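How to bundle cables without buying a "system"

Posted by Zdislava Šťastný, August 9, 2020

I have now been sold three cable management kits, and I regret two of them. The Bralau one cost $40 and came with clips in five sizes, most of which fit nothing in my house. You can do the same job with hook-and-loop straps from a roll and half an hour on the floor.
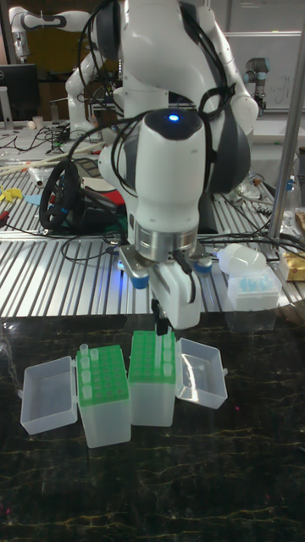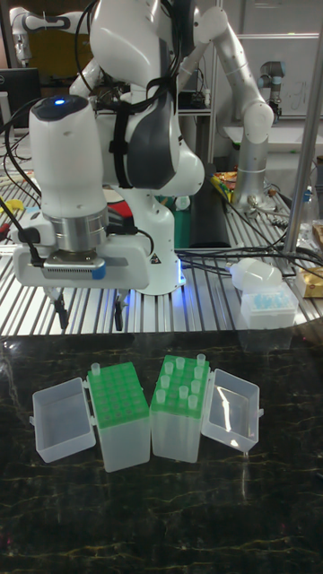 Black cables gathered with a black strap, in both photos.

What you need

A roll of hook-and-loop tape or a packet of precut straps, scissors, masking tape and a pen. My straps are 254 mm long, an odd number until you work out that it's ten inches. They suit a bundle as thick as a broom handle. Thinner bundles get a shorter piece.

Step 1. Turn things off and unplug them. Label both ends of every cable with masking tape before you pull anything out. The printed labels from Virell are tidy, but they're masking tape at a much higher price, and mine peeled off in January when the room got hot.

Step 2. Throw out what isn't connected to anything. There will be one cable you're sure you'll need. Put it in a drawer and see.

Step 3. Lay the cables side by side in the direction they'll run. Don't twist or braid them. Plenty of guides show a lovely braid, and I'd like to watch the authors swap out the middle cable.

Step 4. Wrap the first strap near the end where the cables meet, then work along. Snug is enough – you should be able to slide one cable through the bundle with a firm tug. If the jacket is being pinched, loosen it.

Step 5. Leave slack wherever something moves. A monitor on a swing arm, a sit-stand desk or a drawer with a charger in it all need a loose loop. Move the thing through its full travel before you call it finished. I skipped this at my sister's place in Drirkach and pulled a power lead out of the back of her screen.

What about zip ties?

They're cheap, 100 to a bag, and fine for runs you'll never touch again. I don't believe in runs you'll never touch again. Cutting them off means snips next to a cable you'd like to keep, and the trimmed ends scratch.

What about sleeves?

The zippered Kaczmarczyk sleeve looks good in the shop. Getting a plug into it halfway along is another matter, and it collects dust. I'd only bother if the cables hang where a cat can reach them.

Power bars

Don't strap one into the bundle, and don't coil a long extension cord tightly while it's in use, as it can overheat. Screw the bar to the underside of the desk if it has keyholes. The sticky pads that come in the kits let go of mine within a week.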